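Search this notebook Go

Bench 3 notebook - Fostham
January, started 9:40 am

Refilwe asked me to write up where we are on the question Wisby keeps sending us: can a machine do the mending pile, and can it do the stitched covers on the shop floor. They want one answer for both. I don't think there is one.

What we have tried on cloth so far: folding towels (fine if they arrive flat), pairing socks (slow, but it gets there), sewing on a button (no), closing a split seam by hand stitch (no, and I would not promise a date). The seam job is the one Wisby cares about. Their people close split cushion covers by hand at the Brilico plant, and at home it is the same job on a pillowcase. Ermanno's argument is that if a robot can help close a cut in surgery, it ought to manage a pillowcase. So we spent the morning on the suturing pad to see what carries over.

Setup: two arms, synthetic tissue pad with a slit in it, simulated blood on the pad, dark suture thread. Ermanno Mancuso at the controls, me on notes. No automatic mode today. I wanted to watch a person's decisions first and mark the ones a program would have to make.

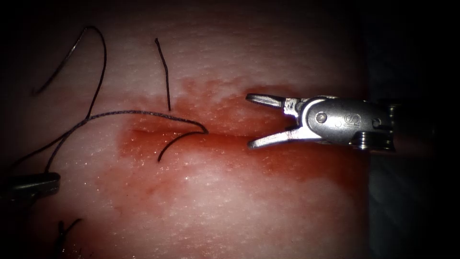 Right instrument open at the right end of the slit. Long thread looped to the left, its hooked end just below the slit.

Things to carry over to the cloth work:

Slack thread is the main problem. It goes where it likes, and the loop out to the left is the sort of shape our planner handles worst. Our tracker wants one clean line with two ends. With a separate short piece standing near the long one, it could easily join the two and plan a pull on the wrong bit. Same trouble as the sewing basket test, where it took a basting thread for the working thread.

Color. Dark thread on the pale part of the pad is easy. Close to the slit it is harder, with the slit itself a dark line and red all around it. For cushion covers read "navy thread on navy cloth." Wisby does a lot of those.

Jaws. Narrow tips suit thread. They are wrong for holding a fold of canvas, and the Rizzi grippers we use for towels are wrong for thread. Somebody has to pick, or we need a tool change mid-job.

Time. Our last seam trial was stopped at 90 minutes with over 200 grasp attempts logged. Refilwe closed the same seam by hand before her coffee went cold. She has told Wisby this already - they asked for it in writing, so it goes in the report.

My answer for now: folding and sorting, yes, with somebody nearby. Hand stitching, no. With a person driving the arms it is a different question, and nobody is going to pay an operator to mend a pillowcase.

To do
- Refilwe Magagula: label thread ends in run 447, loops first
- Ermanno: try lighter thread, same pad
- me: ask Wisby if the covers could be clipped before stitching
- order more pads

Stopped 12:15.

Recent entries
Towel folding, second batch
Sock pairing: lint on the left gripper
Button jig drawings
Rizzi gripper pads, wear check
Notes from the Brilico visit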